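4.2 Swapping hands on the same arm

We ran the whole comparison on one arm, and I'm glad we did, even though it meant living with the Guron controller for all of April. The two hands we had were the Clemex (fingered, lots of joints, fussy) and the Śliwiński two-jaw gripper, which is about as simple as these things get and never once gave us trouble at startup. Each hand got 81 grasps on the Prirnthorpe object set, with the wrist camera recording the entire time.

My big worry going in was the view! A two-jaw gripper leaves the wrist camera plenty to look at, but a hand with a full row of fingers takes up a lot of room, and then we'd gone and put a fabric sleeve on top of it. Figure 2 is from the wrist camera with the fingers hanging down over the carpet, and you can see how the black folds take over the upper left. The fingertips stay in view, though, and the fingertips are what our contact detector needs. 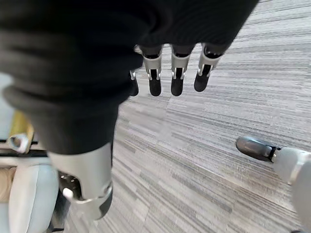
Figure 2. Wrist camera view, fingered hand with sleeve.

Fuad Hadgu thought we should have masked out the sleeve before training the detector, and that any difference between the hands could come down to fabric as much as fingers. Fair point, and one I still go back and forth on. We did retrain with a fixed mask over 700 frames (Maja Pawłowska drew it by hand, bless her), and the ranking of the hands stayed put. A fixed mask can't follow cloth that shifts when the wrist rolls, so I'd call that check encouraging and leave it there.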